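Bench notebook, Tosham cell, May, 4:30 pm

Read through the Likgate good practice sheet again, the one Plusau wants us to sign up to before the next batch of candle-setting runs. Still not convinced. Thirty clauses, and most of them read like they were written for a fenced palletizer.

Clause 5 says the work area must be "clear of items not required by the task." Fine, but who decides? For a tabletop layout task every object is required, including the ones the arm should leave alone. If I strip the table down I get a nice success number that means nothing.

The cable clause I do agree with, grudgingly. Anything loose on the floor inside reach of a person's feet gets routed or taped before power on. We are not there yet. Left side is the worst – several cables heading for one power strip.

Speed limit: they want the same cap for both arms at all times. Karagiannis runs a lower cap only when the two workspaces overlap and logs every stop. Their log has 563 entries, nearly all of them soft stops. I would like to see how many were nuisance trips before anyone calls that evidence.

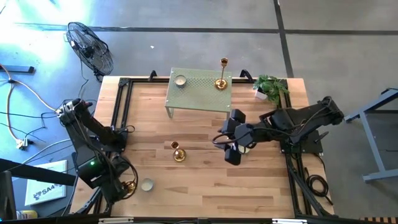

Two-arm table with the candle task: brass holders, tealights, green side table, plant at the back corner.

Small metal parts near a gripper are my real worry and the sheet has one line on them. "Take care" is not a rule. Proposed wording: no hands on the table while either arm is enabled, even to right a fallen holder. Hit stop, wait for the log line, then reach in.

To do: ask Plusau where the 59 cm standoff comes from. No source given. Not signing until I see one.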